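Route notebook, January

Out to Tirora and back, second attempt at the day trip

Left Detville at 7.40, ten minutes later than planned as the van needed its screen scraping. Imre Vörös drove, I kept the log. Dry all day, wind on the tops, good light until after three.

Purpose: to see if the monastery, the lower falls and the old salt village can be done in one day without anyone feeling rushed. Last time we tried it the other way round and got back in the dark, with the village shut.

Distance by the van's clock, door to door: 70 km each way by the valley road. The hill road is shorter on the map but the bridge at the second ford is still closed to anything bigger than a car, so it stays off the sheet until spring.

8.55 First stop, tea house at the fork. Toilets clean, hot water, parking for a coach if the driver backs in. Tea and flatbread for two came quickly. The owner says she opens all winter but would like a call the evening before for groups. Number is in the contacts book under Tóth, which is the name over the door.

9.50 Monastery car park. Entry is 300 a head now, paid in cash at the lower gate. The old leaflet has the wrong price and should be pulled from the rack. The steps up from the gate are uneven and had ice in the shade on the north side. We took the service track instead, longer but far easier on the knees, and I would send most people that way until the thaw. Main hall open, side chapel closed for roof work. No photographs inside, same as before. Shoes off at the inner door, so tell people to bring thick socks.

Allow an hour and a half. We took less but we weren't stopping to read anything. The view from the upper terrace is the best part of the visit, and several people were up there with flasks sitting along the wall. Imre wants it written into the itinerary as a proper stop of its own. I agree, weather permitting.

11.45 Lower falls. Path from the road is signed in both directions now. Half frozen, very quiet. The handrail on the last bend is loose at the bottom post. Reported it at the kiosk on the way out, and they took a note of it. Twenty-five minutes there and back at a slow walk.

12.40 Lunch in the salt village. Soup, dumplings, pickles. Slow service, but they had a full room and one cook. Would be better to pre-order for a group. The pans themselves are under snow and there's little to see of them, so in winter the small museum has to carry the visit. It is better than I remembered. The room on the mule trains has new labels in English and the keeper will talk for as long as you let him.

14.30 Left the village. Short halt at the Desimis viewpoint, wind too strong to stay out. The lay-by has been resurfaced.

16.10 Back in Detville. Still light.

So the order works: tea house, monastery, falls, lunch, museum, home. Start no later than 7.30. If there is fresh snow, drop the falls.
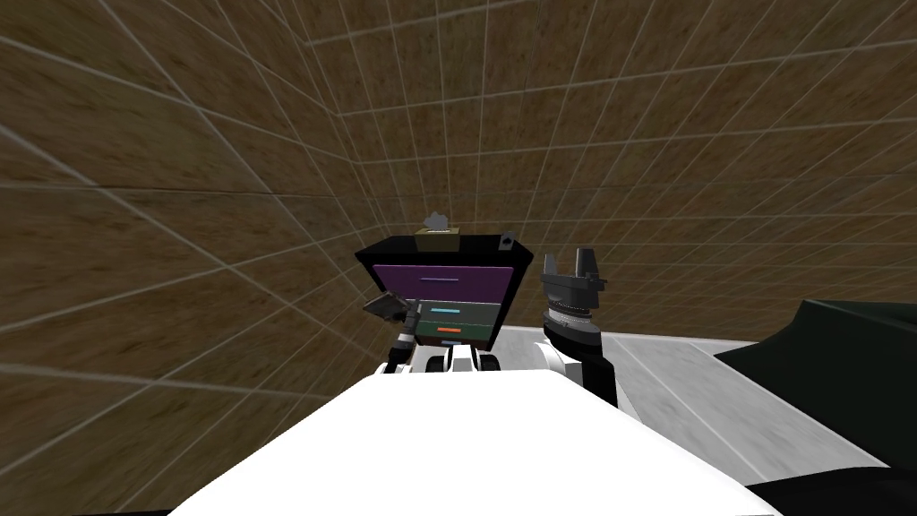 Detville Walking and Excursions Club, Routes Section

To do from this trip:

Yiğit Kurtuluş to ring the monastery office and ask when the side chapel reopens. He has dealt with them before and they know his voice.

New leaflet with the right entry price, the service track marked, and the note on socks. Leave the hill road off the map altogether, or people will try it.

Ask the lunch place if they would take a fixed menu for a group, and how late we can change the numbers.

Check the coach firm is happy with the turn at the fork. The van gets round in one go, a coach may need two.

Fuel receipt is in the envelope at the back of this book. Parking at the falls was free. Lunch I paid for myself and will claim with the next lot.

Also, the first aid bag in the van is short of plasters and the small torch is dead. Batteries are the thin sort.

Next one to try is Tirora by the river side, stopping at the hot springs, once the early bus is running again. Imre has the old notes for that and will bring them in.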